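Section 7. Laying the floor planks

Read this section through before you open the cartons. Clostier planks come in mixed light and mid gray, and the shade varies from board to board.

Before you start

Leave the unopened cartons flat in the room for 43 hours. Check the subfloor with a straightedge and sand down any high spots. Vacuum twice, including the corners.

1. Open three cartons and mix the planks as you lay them. Neighboring boards should not show the same streak pattern.

2. Snap a chalk line for the first row. For a diagonal layout, start at the center of the room and work out toward the walls.

3. Set the spacers along the wall. Keep them in place until the last row is down.

4. Angle the tongue into the groove, press down, and close the end joint with a tapping block. Do not strike the plank directly.

CAUTION: Wear eye protection when cutting. Cut with the printed side up if you use a handsaw, and printed side down with a jigsaw.

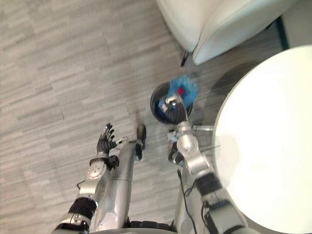 5. Stagger the end joints from row to row. Offcuts can start the next row if the locking edge is clean and undamaged.

6. Check each row for gaps before going on to the next. A gap left in row two will grow wider by row five – lift the row and refit it.

7. Remove the spacers and fit the baseboard. Nail it to the wall, never to the floor.

NOTE: Kun underlay is already attached to planks in the Trakham range. Do not add a second layer.

Cleaning

Sweep or vacuum with a soft brush. Wipe with a damp, well-wrung mop, following the direction of the planks. Do not use wax, polish or a steam mop.

To order spare planks, quote Ploltden part 1398 and the batch number on the carton label.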